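Out of the Box: The Plain Carton Finds a Second Use at Hakala

Each April, the Hakala household program asks its members to keep one delivery carton and put it back into service as a toy. This year 225 households registered. The instructions issued to them fill a single page: one carton, one small ball, and a clear stretch of floor.

Kaisu Saarinen, coordinator of the program, regards the carton as an undervalued piece of domestic equipment. "It arrives free, it stands up by itself, and it can be replaced the following week," she said.

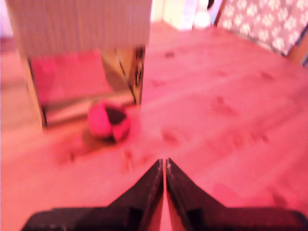 Santeri Eskola wrote to the program that a soft ball is preferable to a rubber one, as it stays near the place where it lands and does not disappear under the furniture. The revised instructions adopt his recommendation.

Members are also advised to inspect a carton before use. Handwriting on the outside is of no consequence. Damp corners and split folds are grounds for choosing another.

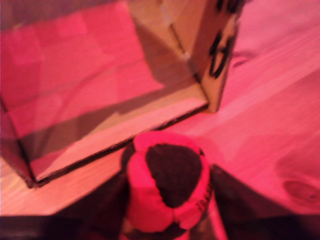
From Container to Archway

Turned on its side, a carton with one open face becomes a goal, a garage or a short tunnel. The program recommends leaving at least one flap attached, which may be angled inward to change the path of the ball. 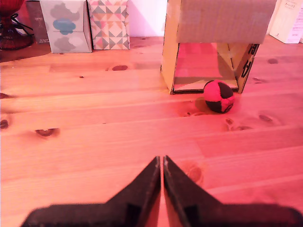
Storage remains the principal concern. Of the members who answered the spring survey, 112 reported that they flatten the carton each evening, and Orvokki Juntunen has asked that the next edition of the instructions include a method for doing so without tearing the folds. The request is under review.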